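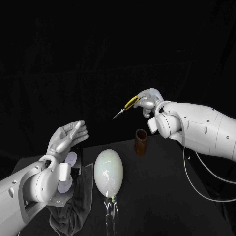 I went to the Clendico open day for the upholstery, which tells you what kind of year I've had. It runs every May in the old Karner building, and 227 people had signed the visitor book before me, several of them twice.

The tour begins in the fabric store. Jernasska, the weaving side of the business, keeps 162 dark cloths there, and our guide seemed ready to introduce each one personally. We met charcoal. We met a second charcoal. By the third I was nodding as if I could tell.

Next door is the viewing room, my favorite stop. Black curtain, black tabletop, and on it a dark gray cloth lying in a crumpled heap. After an hour of samples pinned flat to boards it was a relief to see fabric doing what it does on my couch. Gray on black is a tougher test than it sounds. Folds show up only where the light catches them, and a cheap cloth would look like a hole in the table. I stood there long enough to be asked if I was with the trade.

Lunch was a cheese roll in the loading bay. The Ansah finishing shop opened at two and smelled of steam and warm wool. You could buy remnants by weight, and I came away with about 100 ounces of something the label called Dusk. It is gray.

Parking is free but a fair hike from the door. Take a sweater for the fabric store.

Comments

marlow_k: Went last year and bought the brown. Still haven't found a use for it.

Pinhook: Is the cafe open again or is it still rolls in the loading bay?

tufted: They told us 51 cloths on our tour. Maybe we got the short version.

Related visits
A morning at the button museum
Two rope works in one weekend
The carpet fair, with sore feet

We use cookies to remember your settings. By staying on this site you accept them.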